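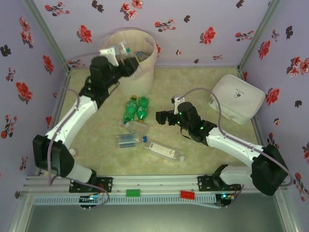

Lærke Damgaard
Department of Criminal Law and Procedure, Vascombe
Working paper, June

Figure 1. Two-arm workspace with fabric bin.

4. Plea Agreements and the Length of Sentences in Assault Cases

4.1 Background

Most criminal cases in the district under study end in a guilty plea. A trial is held in only a small share of them, and the judge who imposes the sentence has often heard no witness testify. What the judge has in hand is the plea agreement, the presentence report and the statements made at the hearing. This section considers how far the written agreement shapes the sentence in cases of assault that caused serious injury.

Earlier work by Þorgeirsson found that judges in a neighboring district followed the recommendation in the agreement in nearly every case. That study covered property crimes and drug crimes together and did not report results for violent crimes. Victims and their families are more likely to speak at sentencing in the latter group, and the range of possible sentences is wider.

4.2 Case files

The files were drawn from the Zasudero court archive, which holds 3,000 closed criminal cases for the period. From these we selected 300 in which the defendant pleaded guilty to at least one count of assault. Cases transferred from juvenile court were left out, as were cases in which the plea was later withdrawn. Each file was read by two coders working apart from one another. Where they disagreed on the recommended sentence, the hearing transcript was taken as the final source.

Defendants charged together were entered as separate cases. This choice affects the results, and a second set of tables in which codefendants are grouped is given in the appendix.

4.3 Findings

Sentences stayed within the recommended range in most of the files. Departures above the range were more common where a family member of the victim had addressed the court, and where the original charge had been more serious than the one admitted. The second pattern suggests that some judges look past the count of conviction to the conduct first alleged. Departures below the range were linked mainly to the age of the defendant and to the absence of any prior record.

The type of defense counsel had little bearing on the outcome once prior record was taken into account. Four files contained no written agreement at all, only a note that terms had been read aloud in court. They were kept in the sample but are not included in the comparison of recommended and imposed sentences.

The Dedus sentencing tables, used by probation officers in the district, were revised during the period. Their effect is taken up in the next section.

Contact the editorial office | Copyright Vascombe | Back to top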